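An Afternoon at the Mirnetti Open Day

I drove out to Destberg in February for the open day at Mirnetti, the company that trains robot arms for kitchen and table work. I had signed up in the fall and forgotten until the parking email came. Parking was free, but the lot was full, so I left the car behind the Targate outlet and walked back.

Most of the arms there live on screens. Mirnetti builds its tables, walls and dishes in simulation, runs the arm through a job, and moves over to real hardware later. I had hoped for more metal. There was one real arm in the lobby, switched off, with a rope around it.

The demos ran in a long room with a projector at one end. Thu Đinh ran the session I sat in on. She said each run starts with a new table layout, and that the objects come out of a library of 3,559 models. Nothing has to belong together, so a kitchen tool can end up next to something from the bottom of the sea.
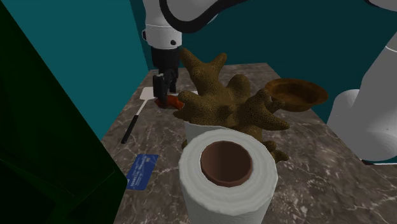
Each job gets 20 tries before they change the layout. Thu kept the talk simple and took questions as they came. A man near the front wanted to know about power use and she told him she would have to look it up. I asked how long one try takes on their machines. She said it depends on how much is touching, because contact is the slow part to compute. A box on a flat floor is cheap. Soft or lumpy things take longer, and they cheat a little by treating food as stiff.

Food got the most questions. Sushi is in the library, and she switched to a view looking down past the fingers so we could see the grip. The rice and the fish are one solid piece in the model. The software cares about the outside shape and where the pads go. I thought that made it too easy, and I said so during the break.
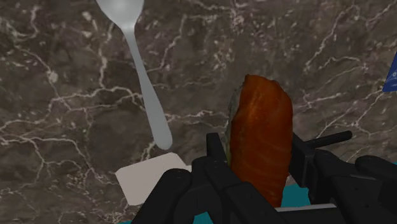 Cillian Tully disagreed with me over the coffee. He said a stiff piece is harder in one way, since it won't give at all and a bad angle shows up right away. He had been to the Mokgethi demo last year, where everything was foam, and he thought foam hid a lot of mistakes.

I still would like to see it done with real rice. Thu said they plan to try that on the lobby arm, with no date set.

The sign at the door said 700 people had registered. The coffee was gone by 3. I left after the second session and missed the tour of the server room, which started 9 minutes early.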